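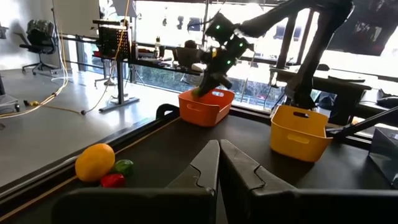
Peppers and citrus are the best argument I know for sorting produce by basket! Nghĩa Bùi, who cooks at Bạch, keeps hers in plastic ones with cut-out handles, orange for one kind and yellow for another, and I copied her in April. What a difference. Green peppers get eaten first at my house, then the red (sweeter, and so good raw with salt), and the lemons wait their turn. The pair cost me 500 pesos at Prarero, and I've already gone back for a third basket, just for onions.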